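The Width Log

30 Sep 2022

The first fault report from the Casora cell was two lines long. The arm had closed on nothing, carried nothing to the tray, and opened. The controller had marked the cycle complete.

I was sent the report because I had signed the acceptance sheet in July. I read it on the train to Selano and assumed a loose connector. Most of what goes wrong with a gripper is a connector.

The cell was in stop when I arrived. I put it in manual, laid a part in the nest and ran one cycle at reduced speed. The arm went down and took the part cleanly. I ran it again with the nest empty. The arm went down, closed, lifted, crossed to the tray and opened at the correct height. The display showed a green bar and the word HELD.

I wrote this down and ran it until I had 7 green bars and an empty tray.

The cell had been taught from demonstrations. Its owner, Livent, had bought the training set along with the arm: 1,545 recordings made by people working hand-held grippers over small objects, each with a log of finger width beside it. The software looked at the width, decided when a thing was being held, and learned from that what holding was. I had never opened the recordings. Acceptance covered the arm.

That night I opened them.
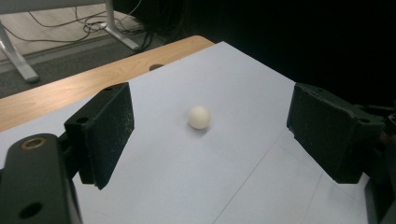 The procedure was the same every time. Approach with the fingers wide, center the object in the gap, close, lift, set down, open. The width log should have followed it. In most recordings it did. In the ones I had marked, the log dropped to closed while the fingers were still apart, stayed there for the length of a lift, and came back up.

I checked the clocks first. They agreed to within a frame. I checked the conversion from sensor counts and found no error. Then I sorted the set by gripper number, and the bad logs collected under one unit.

The unit was a Pasichnyk, an old one, with 2 position sensors wired to a single board. When the first dropped out, the board was supposed to raise a fault. Somebody had turned the fault off in the settings and told the board to fill the missing values with the last good grasp it had stored. The note in the settings file said "stops the beeping."

So the unit had been reporting a memory. It had once held something well, and it gave that answer whenever it lost track of its own hand.

I pulled every recording made with it and went through them at half speed. It took until morning. The objects were small and pale and did not move.
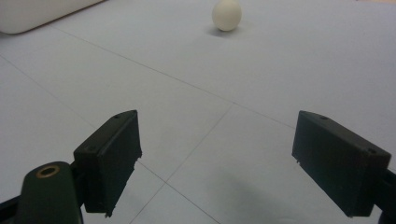

The remote reviewer, reading my notes as I typed them, wrote in the margin that this did not explain the injury. The bad width values explained a missed part. They did not explain why the guard door had been released with the arm still powered.

I answered that they did. The door interlock at Casora took its permission from the same signal. HELD meant the arm was loaded and would stay where it was until told to move. The operator opened the door to clear a jam because the panel said the hand was full. The hand was empty, the cycle ran to the end, and the arm swung home at 100 percent speed. The wrist was broken in one place. The operator was expected back before winter.

The margin stayed blank for several minutes. Then the reviewer asked who had approved a safety signal that came from a learned estimate.

I looked up the acceptance sheet. It had a line for the interlock source. In the box beside it was the word "gripper," which was accurate, and my initials.

I attached the sheet as the first item. I listed the corrective actions under it: interlock moved to a hard-wired speed and position monitor, training set withdrawn, board settings locked, cell to remain in stop until retested by someone else. I put the Pasichnyk unit's settings file last, complete, with the note in it.

Before leaving I went down to switch off the panel. The arm was parked over the nest with its fingers open. The bar was green. I turned the isolator, fitted my lock, and waited for the display to go dark.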